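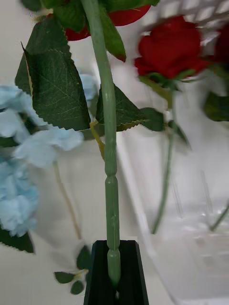 *Red rose on its long green stem, with another bloom off to the right*

# Silk and Plastic: A Gallery of Fake Flowers We Love

We've been collecting artificial flowers since April, and it has gotten out of hand in the best way! There are 303 stems in the studio right now, sorted by color in tall bins along the back wall, and almost 40 of them are roses. This page started as a way to keep track of what we had, but then we got hooked on the details (the leaves! look at the leaves!) and it turned into a gallery.

## The red roses

The stem up top is a matte sage green with a bit of texture to it, and farther down it goes into these molded ridges and bulges, almost like beads on a string. I love that part. Most of it vanishes once the rose is in a vase, so this is a chance to enjoy it.

The leaves are the real treat, though. They have toothed edges and veins running out from the middle, and one narrow leaf has a reddish-brown edge at its tip. Real rose leaves do that too, and it's such a nice touch on a plastic one.

The petals are a deep red, layered and full on the bloom at the right. Red roses can look flat when they're fake, and these don't at all.

## Arranging them

We use the roses mostly in the Leite arrangement, a loose, leafy bunch that leans to one side. Long stems are great for it. We cut as little as we can, bend the stem low down, and let the leaves stay wherever they want to be. If a leaf has been squashed in storage, a few seconds of steam and a gentle pinch will bring it back.

For a tighter bunch we go with the Oltora, which is all heads and hardly any green. It uses up to 35 stems and weighs a ton, so pick a heavy vase!

## Dusting

A soft makeup brush, dry, from the center of the bloom outward. Toothed leaves hold on to dust more than smooth ones, so flip them over and get the backs too.

Coming next: the Prekulia peonies, in four shades of pink, and then a big bin of eucalyptus that we still have to untangle.

*Page updated Mon 23 August*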